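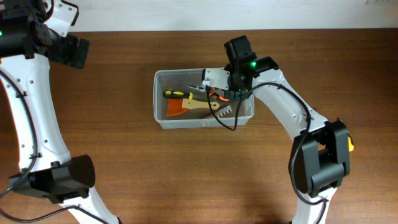 Yi-chun Lau wants to know if the padded fingers are worth it when the stock jaws already pick up pliers just fine, and whether the whole Orner kit has to come off to go back to the old setup.

Good questions, and they're the two I get the most, so let me start there! Yes, I think the pads earn their keep, mostly on handles. Stock jaws will grab pliers all day long. Give them a round screwdriver handle, though, and it likes to roll as they close, and then you're holding it at some silly angle and have to set it down and try again. And no, the kit doesn't all have to come off. The fingers are on their own two screws, the camera bracket stays where it is, and I can swap back in the time it takes to reheat a coffee.

Orner Finger and Wrist Camera Kit
Sold by Prendombridge
$80 per arm

What you get
One pair of padded fingers, black
One wrist camera with bracket
Cable, clips and a bag of screws (with spares, I lose them too)
A printed card with the mounting steps

I built the first version of this for my own bench and kept fiddling with it through February, so I've had plenty of time to get annoyed by it. The pads are a little curved at the back and flat on the inside. I tried a fully rounded inner face first and it was lovely on screwdrivers and useless on anything thin. A putty knife would just pivot. The flat face is better with blades and still good enough on round stuff, and that's the one I ended up selling.

The fingers weigh 52 grams for the pair. If your wrist motor is already working hard you'll want to rerun your gravity compensation after fitting them (I forgot once and spent an evening blaming the controller).
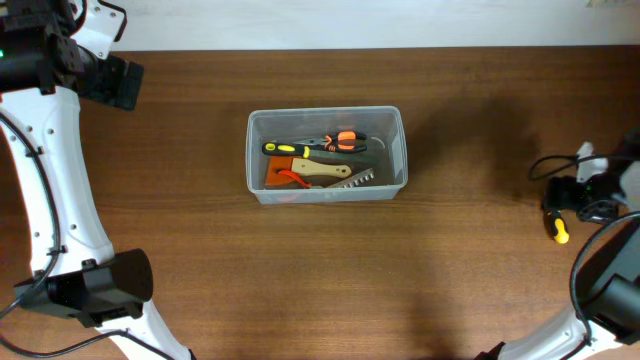
Hand tools in a clear bin, a two-arm setup.

My usual test is tools in a bin, and I'd suggest it to anybody comparing grippers. It sounds easy and it's kind of mean! Things overlap, handles end up under blades, and a clear plastic wall is a pain for any camera that wants to guess depth. I run it with the stock jaws, then the Orner fingers, then a set of Gallagher soft fingers that I bought with my own money, and I change the pile between tries.

How they compare, from my notes:

Stock jaws: best at getting into corners, they're skinny and they don't care what they scrape. Bad with round handles.

Gallagher soft fingers: the nicest grip of the lot once they've got hold of something, really. But they're wide, they bump the bin wall, and I've pushed the whole bin sideways more times than I'd like to admit.

Orner: in between. They still bump the wall now and then if you come in at a slant. Open them wide before you go down and keep the wrist as close to vertical as the arm will let you.

The camera is the part I was unsure about. From overhead you see the whole table, which is great right up until the arm reaches in and covers the one thing you're trying to pick up. From the wrist you get the fingers and whatever is ahead of them,
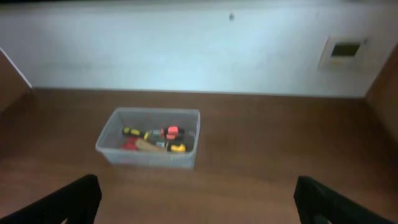

and for lining up a grasp I've gotten to the point where I hardly look at the overhead view for those last few inches. It's not a replacement, mind you. Keep both if you can. The wrist view swings around with every move and it takes a day or so to stop feeling seasick.

Frosted plastic gives off some glare under a bright ceiling light. Turning exposure down by hand worked better for me than auto, which kept hunting whenever the fingers got close.

Controllers: I've run the kit on a Hengate board and on the one that came with my arms. The Hengate needs firmware 17 or later, older ones don't pick up the camera on startup and you have to unplug it and plug it back in. Elias Matar sent me a fix for that and it's on the downloads page.

Fitting tips
Clip the cable along the link before you tighten anything, and leave a loop at the wrist. Too short and it tugs when the wrist turns. Too long and it drags through your bin.
Finger-tighten first, close the jaws all the way, check that the pads meet, then tighten properly.
Pads are replaceable. Wipe them with a damp cloth, no solvents please.

Left and right arms use the same kit, just flip the bracket. Orders ship in 3 business days, and if you're buying for two arms put a note in the order box so I can pack them together and save you the second shipping charge.

Page updated April 16, 2025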